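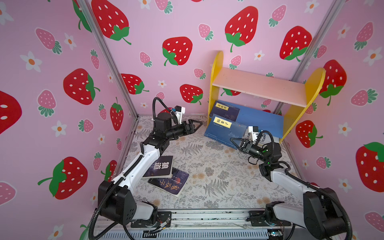
Strawberry and flower wallpaper, pink

Home | Projectors | Screens | Film Care | Contact

Category: Home Cinema > Film Editing and Repair

Warkska 400 Tape Splicer for Super 8 and 16 mm

The Warkska 400 is a table splicer for people who keep their own films and like to show them. It cuts the film straight and holds both ends on steel pins, so the join stays in line when it passes the gate of the projector. One roll of tape is included and it is enough for 148 splices.

The base weighs 400 grams and has a rubber foot — it does not move when you press the handle. The blade can be changed with a small screwdriver (not included). Please clean the pins with a dry brush after every reel.

Vicente Escobar, from our workshop, has repaired old comedies and family reels with this model during 19 years. He recommends to make two or three practice cuts on leader film first, especially if the film has shrunk.

Tape for the Warkska 400 is sold also in packs of six rolls. The splicer is not suitable for 35 mm film. For this size, please ask for the Koech 2000, available again in September.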